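The Pink Chair Stays

How a big, bright, slightly chaotic workroom in Trarkmont got furnished one odd piece at a time, and why I now want a coat rack

I went to Mạch to write about lighting. That was the pitch, anyway. I had a page and a half of notes on ceiling fixtures before I sat down in the pink armchair to tie my shoe, and I didn't get up again for most of an hour.

Let me back up. Mạch is a shared workroom on the ground floor of an old building in Trarkmont, 2454 square feet, one big open space with hardly anything you could call an interior wall. People rent a desk or a stretch of floor. It opened in May with what its manager, Cường Tạ, calls a furniture plan, and he says the words with a little wince. The plan was a drawing. The drawing had matching tables on it, and matching chairs, and some tall plants. What the room has instead is a pile of stuff that came in through the door one piece at a time, and I think it's one of the nicest places to spend an afternoon in the whole town.

I've been writing about rooms for the Omov pages for a good while, and I've gotten suspicious of the ones that arrive finished. You know the kind. Everything came off one truck. You put your mug down and it looks like you spilled something. At Mạch you put your mug down and it joins the others.

So, the chair. It's pink, it's upholstered, and it has puffy cushions, the kind that take a second to let you down, on thin black legs that look much too skinny for the job (they're fine, I'm not a small man). Cường bought it at Ferkero, the secondhand warehouse out past the rail yard, on a trip when he was supposed to be buying shelving. He'd measured for shelving. He had the tape measure in his hand! He sat down for a minute while somebody went to find a cart, and when they came back with the cart he put the chair on it.

"I paid for it before I thought about the color," he told me. "Then I was in the van thinking about nothing but the color."

There was a small campaign to have it reupholstered in gray. Somebody brought swatches. The swatches lived on top of the refrigerator for weeks and then quietly went wherever swatches go, and the chair is still pink. I asked three different people about it and they all started defending it before I'd finished my question.

It's the placement that makes it work, I think. A soft chair in a workroom usually gets shoved in a corner with a sad lamp, like a waiting area for a dentist. This one sits right out in the open beside the coat rack, so you pass it on the way to everything. You drop into it for four minutes with a sandwich. You take a phone call there. It's on the route, and things on the route get used.

And now the coat rack, which I didn't expect to have feelings about. Tall, wooden, reddish-brown, with short pegs and three legs spread out at the bottom. My grandmother had one a lot like it in her front hall and I hadn't thought about it in years. Cường's came from Ferkero too, on the trip after the chair. He wanted hooks on the wall at first, but the wall is brick, and he'd promised the building's owner he'd put as few holes in it as he could. A rack that stands on its own legs doesn't need anybody's permission. 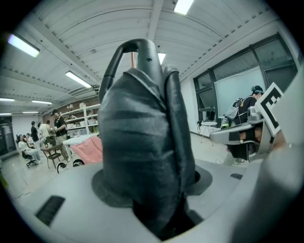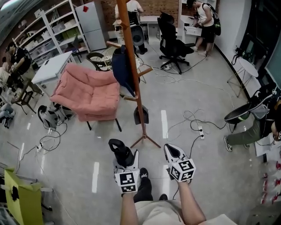

Words by Khải Vương
Contributing writer, rooms and interiors

What I love about a freestanding rack is that it doesn't care what you hang on it. Wall hooks make people feel they ought to be tidy. A rack with pegs at several heights just says go ahead. There was a navy jacket up near the top when I was there, as you'd expect, and farther down, against the pole, a black thing shaped like a dustpan. Made perfect sense to me. The floor's right there. I went home and looked at my own dustpan, which lives behind the washing machine where I need a yardstick to get it out, and felt a bit foolish.

The white things are where the original plan survived. A white table with a square top, a white metal shelving unit, and a white refrigerator with two doors, all over on the same side by the brick. Against that red they look crisp, almost planned (don't tell him I said almost). The fridge has one small red magnet on its upper door. I have something like thirty magnets on mine, including one from a muffler shop, and I'd like to know how a room full of people keeps it down to that. Cường says he didn't make a rule. I don't fully believe him.

The shelving has clear bins on it, and this turned into the longest conversation of my visit. He bought 36 of them for the building, in a couple of sizes, and he's a clear-bin man to the bone. In his last place they had nice woven baskets. Very handsome, he said, and every one of them was full of mystery. You'd pull down a basket looking for extension cords and get birthday candles. With the clear ones you can stand back a few steps and see more or less what you've got, even if what you've got is a mess. He does label them, but he does it in pencil on a strip of paper, so that it's easy to change his mind.

I pushed him a little on this. Clear bins show everything, and I find that tiring to look at in a house. He agreed! At home he has baskets. At work he wants to find the cords.

Speaking of cords. If you've ever tried to run a big open room with the outlets all around the outside, you know what happens in the middle. There are white power strips out on the floor at Mạch, and black and white cables wandering off from them in every direction like somebody dropped a bowl of noodles. I did ask. He's gotten a quote for floor outlets and it made him sit down (in the pink chair, naturally). So for now he's got opinions about strips instead. White ones on a pale gray floor, he admits, are a bad choice for your toes. He'd go for something brighter next time. I'd add that a strip next to a big piece of furniture, like the one by the foot of the coat rack, is a lot easier to remember than one off by itself.

The floor itself is light gray and has a shine to it, and between that and the white ceiling the place holds on to every scrap of light. I did come for the ceiling, so here are some of my notes. It's made of long curved panels with exposed beams running back through the room, and fluorescent fixtures hung along it. I was all ready to be snobby about fluorescent tubes. I've been snobby about them in print. But up against those curves the light spreads out softer than I thought it would, and one of the tubes has a faint bluish cast that I found sort of pretty by late afternoon. There's a thin copper-colored pipe up there too, running straight down, and I kept looking at it. Cường has been told he could box it in. He's not going to, and I'm glad.

Then there's the seating, which is a whole population. Black office chairs on wheels, which roll beautifully on that floor, maybe too beautifully. A small black chair with a round wire frame, parked behind the armchair, that I'd have guessed was for a patio. A small wooden chair by the white table. Somewhere across the room, a little wooden desk on slim legs that a person could move alone. Cường keeps a list of what it all cost, and the secondhand pieces together ran to $633, delivery included. He was proud of that number and made me write it down while he watched.

The light pieces get moved constantly. That was the other thing I noticed from my puffy pink lookout. People here don't book a meeting room, they don't have one. They end up over by the far wall, a few sitting, a few on their feet, and whatever chair is closest goes along. I asked him if it drives him crazy to come in each morning and find the place rearranged. He said he used to put everything back. He did it faithfully for the first 18 mornings, and he knows the number because on the next one he had a toothache and left it all where it was, and people sat down and got to work.

Two things don't move, though. The fridge, for reasons you can figure out on your own if you've ever moved one, and the coat rack. I tried nudging the rack a foot to the left, just to see how it looked with more space next to the armchair, and a man I'd never met came over and moved it back. Didn't say a word. Nodded at me, kind of friendly, and went back to his seat.

If you're furnishing a place like this, or a garage, or a basement you'd like to work in, I'd steal the order he did it in, even though he did it by accident. He got the boring white stuff first and lined it up near one wall, where it's out of the way and the bins are easy to reach. He left the middle alone for a while. Then he went to Ferkero with a van and no list, which I recommend only if you have some self-control or a very small van.

I'd skip the patio chair. Sorry, Cường. I sat in it for about as long as it takes to peel an orange and I could feel that round frame all the way home on the bus.

He's heading back to the warehouse soon. He says he's looking for a rug to go under the armchair, something flat that the wheeled chairs can get over, and he's taking the tape measure again. I asked what color he had in mind and he said gray, and somebody behind us laughed out loud.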